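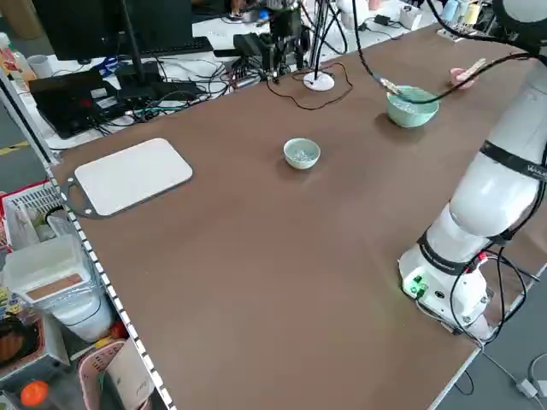

4. Preparing the table for portioning

Read this section completely before you put the first bowl on the table. The work is simple, but the order of the things is important.

4.1 What you need

One large bowl for the main material
One small bowl for the small parts
One metal spoon
One cutting board with rounded corners
One lamp with a round base
A scale that reads up to 4,000 g

4.2 Laying out

1. Wipe the table with a dry cloth. Do not use spray cleaner on the brown surface.

2. Lay the cutting board flat inside its dark mat. Press on the four corners one after the other. If the board rocks, take it out and turn it.

3. Place the small bowl near the middle of the table. Pour in the small parts slowly, with the packet held low, so that they do not jump out.

4. Place the large bowl toward the far end. Fill it with not more than 200 g of material for the first try.

5. Rest the spoon in the large bowl, with the head down in the bowl and the handle over the rim.

6. Set the lamp at the back of the table. Lead its cord away over the far edge and never between the bowls.

Note: The two bowls may have the same color. Please go by the size when you follow the steps in section 5.

Note: The keyboard and the monitor stay on the bench behind. Keep the table for the bowls, the board and the lamp.

CAUTION: Small parts can be swallowed. Do not use these bowls or this spoon for food afterwards, also not after washing.

CAUTION: Do not pull the lamp by its cord.

4.3 Checking the portions

7. Put an empty cup on the scale and set the display to zero.

8. Add material with the spoon until the display shows 39 g. Level the spoon on the rim of the bowl each time.

9. Write the value on the sheet. Three portions in a row must agree within 1 g. If they do not agree, repeat from step 7.

Replacement bowls and spoons can be ordered from Flastport under part number 135. For questions on this section, please write to Enikő Bodnár.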